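Opinion: The wrist camera should be in the base price

The Trurnent starter cell is sold in two versions. The base version ships with the arm, the gripper, a table clamp and one fixed camera. The second adds a camera at the wrist and a longer support contract, and costs 1517 dollars more. Most of the buyers I talk to take the base version and plan to add the rest later. I think that is a mistake, and I think the vendor encourages it by the way the kit is listed.

My interest is narrow. I advise small food packers, and the job they ask about is nearly always the same: pick a soft item of uneven shape and put it in a container with raised sides. The usual bench version of this is a bread roll and a woven basket on a white table. 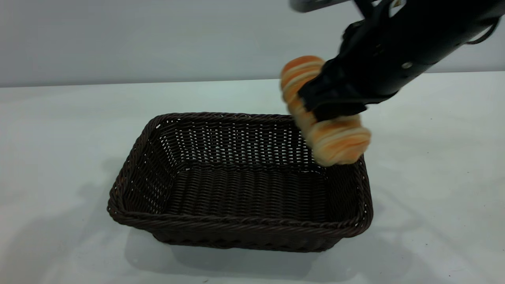
From a fixed mount, the approach and the grasp are easy to judge. An operator can read the angle of the item and the height over the rim. The trouble starts at release. Once the item is below the rim, the near wall can hide part of it, and dark wicker gives the software very little contrast to work with. A jaw that opens two fingers' width too early looks much the same on the fixed view as one that opens on time.

Ragnvald Torvik, who ran the cell for a month at the Dalen bakery, logged 70 placements with the fixed camera alone and went through them afterward by hand. He flagged 4 where he could not tell from the recording whether the jaws had touched the container wall. That may sound acceptable. For a line that has to explain a crushed product to a customer, it isn't.

The case against the wrist camera is that its picture is poor, and this is true. Focus is fixed. Close to the work, the weave fills the view and everything pale in front of it turns to streaks.
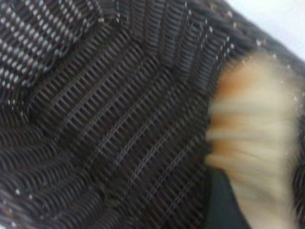 Darren Bainbridge at Hellham made this point to me at some length and concluded that the money was better spent on softer finger pads. I agree about the pads. The stock ones are too stiff for bread and should be replaced in the first week. But he was judging the wrist view as a photograph. Its use is to show where the item is relative to the wall in the last part of the move, and a blurred edge is enough for that. Exposure matters more than sharpness. Set it by hand, on the darkest container you own, and leave it alone.

The wrist view is also useful on the way out. A finger that clips a braided rim while retracting can shift the container, and the next cycle then starts from a wrong position. 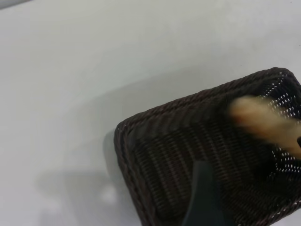 Wrist view: basket corner and rim, with one gripper finger at the bottom.

Two complaints about the upgraded version. The cable guide at the wrist is an extra part and should not be. And the manual spends 40 pages on network setup and less than one on camera placement, so a new owner has to work out the mount angle by trial.

Trurnent is due to revise its price list in June. I would drop the base version from it, or label it plainly as suited to rigid parts and flat trays. Buyers with soft goods and deep containers should order the second version now and skip the extended support, if the dealer will split the two. Tamdale did so for one of my clients. Others have refused, and it is worth asking in writing.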